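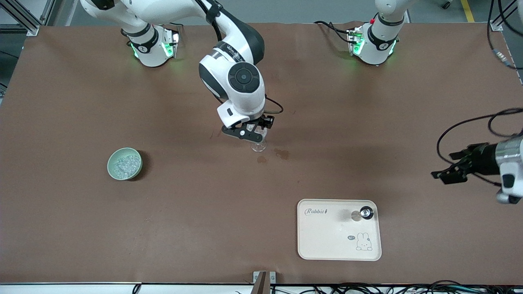

belmonte_wagon
Mud flaps are a scam for anything that stays on pavement, Ramesh. There, saved you 68 bucks.

Ramesh Maurya
It doesn't stay on pavement. The last mile to my place is gravel, and the paint behind the front wheels looks like it lost a fight with a salt shaker.

Thaís Vieira
Get the flaps. I put a set of Stavumora on in April and the rocker panels have no new chips. Old chips are still there, looking smug.

belmonte_wagon
Or clear film. One trip to the shop and you never hear plastic slapping the tire in reverse.

Ramesh Maurya
Got a quote for film. 939. The car is worth maybe three of those.

Thaís Vieira
Mine don't slap. Did you trim yours, or just hang them like curtains?

belmonte_wagon
The instructions said no trimming required – the instructions lied.

emine_k
Whatever you buy, clean behind the liner first. Grit under a flap sands the paint for you, free of charge. Use the factory screw holes too. I drilled mine and now have two rust spots I visit on weekends.

Ramesh Maurya
Ordered the flaps. Coming Wednesday. Film can wait until I own a car that deserves it.

belmonte_wagon
Enjoy the slapping.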